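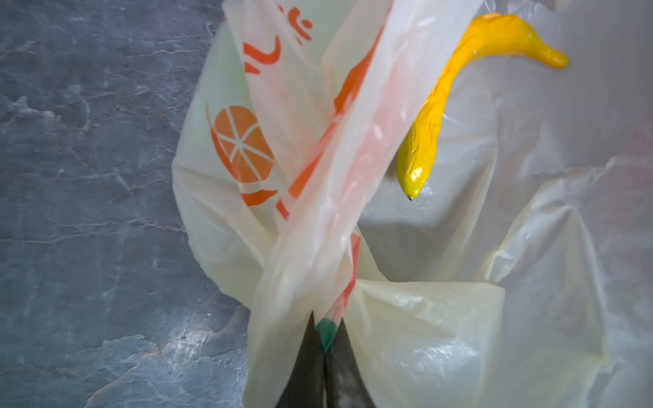
Gripper closed on the gathered handles of a produce bag, with a yellow pepper at the mouth of the bag.

Assisted Packing at the Dornham Store
Interim progress report, second period
Submitted by Pereyra to the Dondau Fund

1. Status

The project is on schedule except for the evening shift, which started three weeks late. The arm has been working at the pickup counter since July. It takes filled bags from the packing side, holds them by the handles and moves them to the collection side. Staff still choose and pack the groceries. We have not tried to automate that part and have no plans to during this grant.

In this period the arm attempted 3845 bag lifts. Of these, 347 needed a person to step in. Most of those were handle problems: the two handles were apart, or one had slipped down inside the bag. A smaller group were bags packed so full that the film stretched when it was lifted. We stopped the arm on those and moved the bags by hand.

2. Work on thin plastic bags

The paper bags and crates we used in the first period were easier than what customers get on most days. Thin film changes shape every time it is touched, and a grip that works on one bag can miss on the next. We changed two things. The fingers now close more slowly over the last part of their travel, and the arm waits after closing before it starts to lift. The second change costs time on every bag. We kept it because the packers asked for it — they want to see that the grip has held before they turn away.

Loose produce remains the hardest load. It settles to one side and the bag hangs unevenly. Soft fruit is also where staff are least willing to trust the machine, and we have agreed that any packer may mark an order for hand carrying without giving a reason.

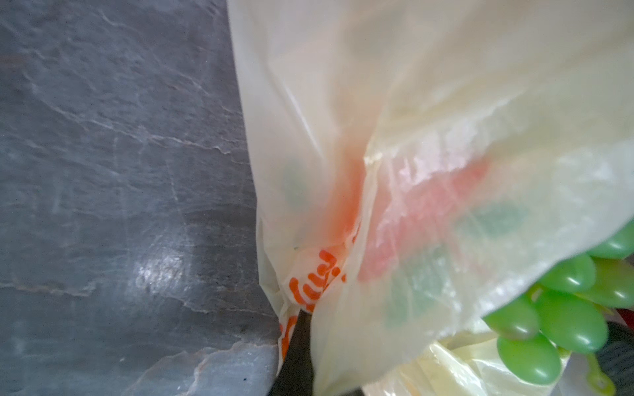 Wrist camera view of a bag with green grapes, counter on the left.

3. Changes for staff

No hours have been cut at Dornham. The store put this in writing before installation and has kept to it. What has changed is how the hours are spent. Packers walk less and lift less, and they spend more of the shift checking orders and talking to customers who want a substitution.

We asked packers to fill in a short form at the end of the shift and received 69 forms. The most common good comment was about sore wrists and shoulders at the end of the day. The most common complaint was waiting. When two orders are ready together, the second packer stands beside the counter until the arm is free, and several people wrote that they would be faster doing it themselves. At busy times they are right. We now let staff pause the arm from either side of the counter, and they use the pause mostly between 4 and 6 p.m.

Two packers have learned to clear faults and restart the arm. They are doing this on top of their usual work at the same rate of pay. Staff raised it with the store manager, and we think it should be settled before the project goes to a second site.

4. Spending

Spending is within budget. We moved $500 from travel to spare finger pads, which wear faster than we expected on plastic film. No other lines have changed.

5. Next period

We will test a simple hook beside the counter that keeps both handles together while a bag is being filled. If it works, it should reduce the handle faults without any change to the software. The visit to the Zeltport store is still planned, and staff there have asked to speak with Dornham packers without managers present. We have agreed to arrange that first. A date for installation at Zeltport will be proposed after the meeting.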